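Home News People Sites Careers Contact

This site uses cookies to remember your settings. Accept / Manage

November issue
By Ginette Perron

What the arm means for the test kitchen staff

Most of you have walked past the Puvo kitchen on the way to the loading door and seen the arm at the cooker. A lot of questions have come in through the staff box, so I spent a morning down there and talked to the people who work with it. This is what I learned.

The kitchen is where we try out household goods before the buyers decide on them. Pans, kettles, knobs, hinges, timers. For years that meant one of the technicians standing at a hob and turning the same control on and off, lifting the same lid, opening the same door, and marking a sheet. Maëlle Sawatzky did that job for eight years. She told me she could do it half asleep and some afternoons she more or less did.

Her team now has 12 people on it, the same as before the arm came in. That was the first question in the box, so I put it to Colton Turcotte, who manages the kitchen. He said no positions were cut and none are planned for the coming year. He would not promise past that, and I am passing that on the way he said it.

What has changed is who does which part of the day. The arm takes the repeat work on the cooker, meaning the knobs, the oven door, and moving cookware on and off the hob. The technicians set the job up, check the first run, and then leave it going while they write up results or work at the other bench. Each shift has two people trained to stop the arm and restart it. Everyone else is asked to stay behind the yellow tape and find one of those two if something looks wrong.

Setup is the part people underestimated. Before a run, the cookware has to go where the program expects it, and the handles have to point the right way. Chathurika Matubbar wrote the setup sheets. The first version was five pages long and she says people stopped reading on the second. It has been cut down to a single page that hangs by the door.

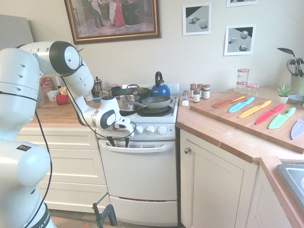
She also decided to keep the kitchen furnished like a home kitchen and leave normal things out on the counters. Some people argued for clearing everything away to make the job easier for the arm. Her view is that our customers do not cook in a bare room, and if the arm can only work in one, the results will not tell the buyers much. Colton agreed with her, and that settled it. The one firm rule is that nothing gets moved during a run. If you want your coffee, get it before or wait.

There have been problems. The grip on round knobs took a long time to get right. Lids with flat handles are still done by hand. In the second week a run stopped overnight and the morning shift lost half a day working out where it had stopped, so there is a log now and the evening person signs it before going home. Maëlle says the log is dull but she would not give it up.

I asked about sore wrists, which came up in the box more than once. The people I spoke to said their hands feel better at the end of the day. They also said they spend more time sitting at a screen, and two of them have asked for better chairs. Colton has the request and says the chairs are ordered.

Not everyone likes the change. Sverre Sandberg has tested cookers longer than anyone else here and he was direct with me. When he turned a knob himself, he could feel it going loose well before it failed, and he would write that down. The arm turns it until it is done and says how many times. He thinks we are losing something there. As a result, the team has added a hand check at the start and end of each run, and Sverre is the one who wrote the list of things to feel for. He is training the newer technicians on it. He still thinks there should be a check in the middle too, and that is being discussed.

Pay came up as well. Technicians who complete the operator training move up one step on the scale, starting with the pay period after they pass. The training is open to anyone on the kitchen team, and you do not need to have worked with machines before. If you started it and could not finish because of shift changes, you can pick up where you left off. Talk to Colton.

Ilby site staff have asked if they will be getting an arm. There is no decision. The people from Ilby who want to see how ours is run can arrange a visit through Chathurika. Mornings are better, before 12, as the afternoons are mostly taken up with changeovers. Please wear closed shoes and leave bags in the lockers.

The next products going through are the Zacharias kettles and then the Brelletti range of saucepans. The kettles will be split, with the arm doing the lifting and the technicians doing the pouring. Water near the arm is still a hand job until the safety review is finished.

Questions can go in the staff box by the canteen or straight to me. I will print the answers in the next issue, including the ones Colton would like more time on.

Get the newsletter by email. Enter your work address to subscribe.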